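Planning the equipment budget for next year

October 12, 2018

The equipment request for next year is due at the end of the month, and I have been working on it most evenings since the end of September. I wrote a post like this last year and got more mail about it than about anything else on this blog, so I'm doing it again. It's long. If you only care about what we decided to buy, skip to the second half.

Background for anyone new. I look after equipment for the manipulation group at Grikeo. We record people doing ordinary table tasks with hand-held grippers, and the recordings are used to train arms that have the same kind of fingers. My part is making sure there are enough working grippers in the morning, that they can be charged and calibrated, and that the money lasts until the next request. I don't train anything. I order things, label them and fix them when I can.

We have 11 grippers on the inventory. On a normal day eight of them are fit to use. The other three are on the shelf with a strip of orange tape and a note saying what is wrong. It isn't always the same three, and that is the first thing I'd like to get across to anyone planning a purchase like this. If you need eight, you don't buy eight. Last year I had a hard time getting this approved because it looks like waste on a spreadsheet. This year I have the repair log, and the log makes the case better than I did.

The log is a plain text file. Each line has the unit, the date it went on the shelf, what was wrong, what I did, what it cost and when it went back out. I started it because I kept ordering the wrong finger pads. It is now the most useful document I have, and I would tell anyone starting out to keep one from the first day, even if it feels silly with two units.

Here is where the money went, in order.

Finger pads came first. They wear on the inner face, where they close on things, and once one side is worn the grip is uneven and the people recording start compensating with their wrists. They don't notice they are doing it. The pads are cheap one at a time, and that's exactly why we spent so much on them -- I ordered small lots every few weeks and paid shipping on each one. Next year they are a single line with one order in January and one in the summer.

Cables came second. Any cable that moves when the fingers move will fail, and it will fail inside the jacket where you can't see it. We lost whole mornings to one intermittent connection last winter. I now keep finished cables in a drawer, both lengths, tested, with the ends capped. When a unit acts strangely the cable gets swapped before anyone opens the housing. I have put the drawer in the budget as its own line so that it doesn't get emptied into "miscellaneous" and then cut.

Third was shipping and customs, which I won't go into.

Fourth was the printed parts. Housings crack at the screw bosses if you overtighten them. We overtightened them. There's a torque driver in the request this year.

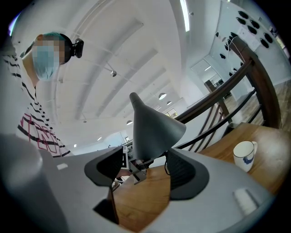 Ibsa Degefa
Equipment and lab operations, Grikeo

A lot of our recording happens at the wooden table by the stairs, with a mug or whatever else the task sheet calls for. I mention the table because it came up in the budget too. Last year somebody proposed buying proper lab benches with aluminum frames and leveling feet. I got quotes and they were more than I expected. Then I asked the people who use the data what they wanted, and they wanted more kinds of tables, with more kinds of light on them. So the bench money went to secondhand furniture and a folding cart. The cart has been the best purchase of the year and it cost less than the freight on the benches would have.

The small checkered markers between the fingers are another cheap thing that took up more of my time than it should have. We print them ourselves. The first batch was on ordinary label paper and it scuffed and picked up a shine from handling. The matte stock costs more per sheet and I have stopped arguing about it. It's in the request as one box, and one box should last all year.

Now the big question, and the reason this took me so many evenings. Do we replace the older grippers, repair them again, or buy from outside?

I got two outside quotes. Hunt makes a closed unit, nicely finished, with its own charger and a service plan. Nillivness sells a kit that's close to what we build ourselves, except the parts come sorted and the cables come made up. The Nillivness kit came to $2,146 per unit, delivered, with one spare set of pads. I'm leaving the Hunt number out because it was a negotiated quote and they asked me to. It was higher.

What I did was put our own units next to that number as fairly as I could. The parts for one of ours cost a good deal less than the kit. Then I added the hours. People who build their own equipment tend to leave the hours out, and I did too in last year's request. One of our engineers loses the better part of a week to each new unit if you include printing, cleaning up the prints, wiring, and the two or three times it has to be opened again. When I put a salary figure against that, even a low one, our unit stops being cheaper than the kit.

That doesn't settle it. We know our units. When one breaks I know which screw to start with. With the Hunt unit I would be mailing it away, and the service plan gives a turnaround in business days that I don't think we could live with during a busy month. With the kit I could do the repairs myself, and most of our spare pads would fit after a small change to the mount. I checked that with a sample they lent us.

So the request is for five Nillivness kits. The oldest of our own units get retired as the kits come in, and I strip them for parts. No Hunt units this year. I wrote to the Hunt sales contact to say so and got a polite reply.

Then there are the lines that aren't grippers, and these are where I got it wrong last time.

Batteries and chargers. I budgeted for one set per unit. You need more than that, because people take a break when the battery does and then the break gets longer. Next year every unit has two sets and there's a charging shelf with labels. I also asked for a fire-resistant cabinet, which our insurance people had been asking me for.

Storage. The recordings are large. I'm not the one who buys disks, but the disks came out of the same pot last year and ate the money I had set aside for cables. This year storage is a separate request with a different name at the bottom of it.

Caps, masks and head mounts. Consumables and straps, mostly. Small money, but it runs out at bad times, and then somebody goes to the store in Tranomville and pays full price with their own card and I do the reimbursement form. The head mounts need new pads more often than the rest of the mount needs anything. I've asked for a bag of them.

Calibration time. This isn't a purchase and there's no line for it on the form. I wrote it in anyway, as hours. Every unit that comes back from the shelf has to be calibrated before it goes out. If we have more units going back and forth there will be more of it. I would like it to be on paper before somebody asks me in March where the time went.

Spares. I used to give this as a percentage and it got cut every time because a percentage looks like padding. This year it's a list. So many pads, so many cables, so many housings, each one with the lines from the log behind it. It takes longer to write. The list hasn't been cut so far, although the meeting isn't until the week after next.

A few things I left out on purpose. I didn't ask for a second 3D printer. The one we have is idle a lot of the day, and the delays come from nobody being around to take the print off. I didn't ask for tablets for the task sheets. Paper works, people write on it, and the notes in the margins are often worth reading. I also left out a second arm -- it would need its own space and I don't have any to give it.

One thing I'm still unsure about is delivery. Nillivness says the kits ship as a single lot. I would like two lots, so that if there's a fault in the first batch I find it before the second one is built. They haven't said no. If they want more money for it I will probably pay out of the spares list and say so in the notes.

I'll post the approved version with whatever gets crossed out. The template I use for the log is a text file with the column names at the top, and I can send it to anyone who asks.

Comments (5)

benchtop_ray
We had the same fight over spares as a percentage. Switched to a list two years ago and it went through. The year after, they asked why the list was longer. Keep the old one.

marisol k.
Could I get the log template? We have only four units, but I'm already ordering the wrong pads.

Ibsa Degefa
Sent. Put the pad part number in the log line itself, not just "pad." That was my mistake.

tinsnips
Which torque driver did you settle on? We crack bosses all the time. I went to heat-set inserts and it helped, but only on the new prints.

Ibsa Degefa
Haven't settled yet, there are two on my desk to try. We use inserts on the newer housings too. The old ones are the problem, and those are being retired first.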